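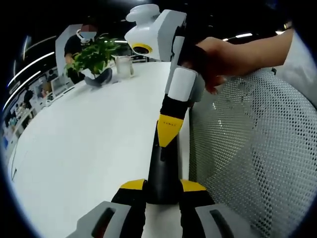

Home Desks Tables Seating Clearance Contact

Plirkgate meeting table and mesh-back chair

The Plirkgate table has a white gloss top and suits a meeting room, a shared office or a classroom. Wipe it down with a damp cloth and a little dish soap. Scouring pads will dull the finish and are not covered by the warranty.

The matching chair has a light grey back, perforated all over with small round holes and curved to fit the shoulders. Height adjusts with a lever under the seat. Chairs ship flat and go together with the hex key in the box. Seat covers in the darker grey are back in stock from May.

Table and chairs are sold separately. Plants and other accessories are not included.

Chair weight: 13 kg
Table weight: 37 kg
Price, table: $475
Delivery: free to metro addresses, quoted for rural and regional

Please measure your doorway before ordering. The top comes in one piece and does not fold. If it won't go through, we can collect it again, but return freight is at the customer's cost.

Replacement castors and gas lifts are kept at our Tustovard warehouse and can be ordered by phone. Have the model number from the label under the seat ready when you call.

We use cookies to remember your cart and preferred colour options. Accept Settings

© 2019 Skokcombe Office Furniture Contact us Back to top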